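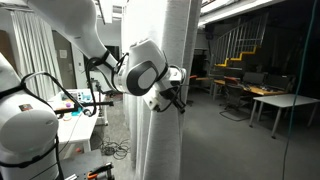
September 4, 2018

Today I wanted only to tidy the room by the stairs, and it took me until the evening. I started with the white table, because it is the easiest. The purple ball and the other small things have stayed there for all of August, and every person who passes puts his cup beside them and takes it away again. I wiped the top and put the things back in almost the same places. I don't know where else they should live.

Then I did the desks under the stairs. I like these desks. They are wood and they make that darker side feel like a room in a house. I cleaned the three monitors with a soft cloth and I was too careful, so it was slow. The cables on the floor I left for another day – I pulled at one of them and understood that I need more patience than I had.

After lunch I sat on the floor and looked under what looks like a seat, which I never did before.

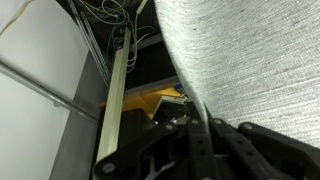
The gray fabric is better than I expected. It has fine ribs and it is a little fuzzy, so all the dust of Plirkham likes it very much. I brushed it in the direction of the ribs, first with the dry brush and then with a cloth. The black arms below it were easier. I went around every rivet with a cotton stick, 2 sticks for the whole thing, and I was proud like a child.

I also looked in the Proltum catalog for new curtains, but the white ones are still good and the price was 200 for one pair. With the 500 that we have for this season I would prefer a good lamp for the desks. I wrote this on a paper and put it in my bag, so I will not forget it again.

My knees hurt now. Tomorrow I want to begin with the cables, early, and with a cushion under me.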